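Sewing room help wanted, part time, Priltness

Busy season caught up with us. We need one more pair of hands in the alterations room, start asap. 14 hours a week to begin, more once you know the work. Mornings mostly, some flex if you have school pickup.

What you'd do – hems, zippers, cuffs, relining coats. Pinning for customers when Lurdes Patrício is out on deliveries. Answering the phone, badly is fine. We took in close to our limit of coats in April and the rack never realy emptied. 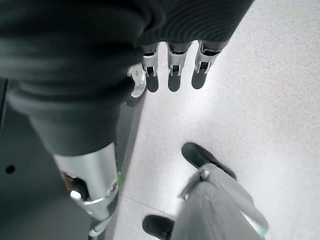

Knits are the part most people struggle with, so tell us if you've done them. Stretch seams, neckbands, sweater cuffs that have given up. Plus the heavy stuff. If you can take a dark ribbed fabric like the one in the photo, all bunched up in folds, and get a flat even hem on it without the ribs wandering, we want to talk to you today. Industrial machine experience good, home machine experience also fine. We'll train on the overlock.

Pay is hourly, talked over at the trial shift. Trial shift is paid. Bring somthing you've sewn, finished or not.

No resume needed. Write a few lines about what you've made and drop them at the counter, or ask for Kheri Tanui. Closing 29th July, sooner if we find someone.

Recent listings
Counter help, Kimaro Dry Goods
Delivery driver, Drorance
Bookkeeper, two mornings
Pattern cutter, Pusex – filled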